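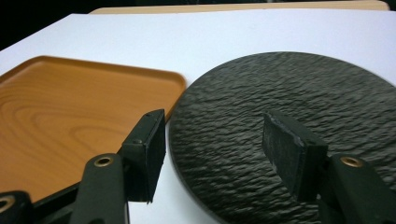 Tray on the left, black plate on the right, fingers open.

30 December 2021

Quick one before I pack up for the year. I've been promising a writeup of the hand-held gripper stuff since October and it keeps sliding, so these are the results as they stand, warts and all.

Short version of the method. You hold the gripper, you do the task yourself, the camera rides along on the tool. No arm involved until much later. Every run gets saved as video plus finger opening plus where the tool was, and the policy learns to go from picture to motion. Not my idea, plenty of groups do it. What I wanted to know was narrower - does the stuff on the table matter as much as I think it does?

Because my first batch was all plain dishes. White, grey, more white. Policy looked great on those and fell to bits on anything with a pattern. Wiebke Brandes had a look at the failures and said it's treating every strong line as an edge. Wood grain, ripples, shadows, the lot. Closing the fingers on a growth ring, basically.

So, second batch. Busy surfaces on purpose. The orange tray with the big wood grain swirls, the black plate with the rough slatey top. The plate is the mean one. Dark fingers over a dark plate and you lose half the outline of the finger. I can find it by eye, but I know what I'm looking for.

Numbers. 1224 demos all up, both batches. Six surfaces. Task is pick a small block off one and set it down on another, that's it. I held back 17 start positions for testing and never recorded from those.

Plain batch only: 5 out of 17 on the busy surfaces. Ouch.
Both batches mixed: 13 out of 17.
Both batches, same total number of demos as the plain one: 11 out of 17.

That last line is the one I care about. Same amount of data, just more varied, and most of the gain is still there. I'd have guessed it needed the extra volume. Small test though, one table, one person's hands (mine), so don't go quoting it at anyone.

Of the four misses in the mixed run, three were setting down on the black plate. It hovers. Comes down, stops short, opens, block drops and bounces. Kyung-tae Byun reckons it's depth - no clean edge to judge height from once you're right over the middle of it. He wants to try a wider lens. I want to try a lamp off to one side, becuase a lamp is cheaper and I have one. We'll probably do both.

Other things I'd forget if I didn't write them down:

Recording speed matters. My late demos are quicker and sloppier than the early ones and the policy picked that up too. Might toss the worst.

Tried random colour changes on the plain batch in place of new surfaces. Helped a bit with the tray, did nothing for the plate. Colour isn't the problem there I guess, it's the texture.

Pads get scuffed and dusty, and I have no idea if that shifts the grip. Should of tracked it from the start. Will next time.

Code is still a mess in the Nerkov folder, will tidy it up and post it once I've pulled out the hard-coded paths. If you emailed asking for the demos, yes, coming, the upload died halfway and I havent restarted it.

Next up is the lamp test, then a second person recording so it isn't only my habits in there. Wiebke's offered. Back in January.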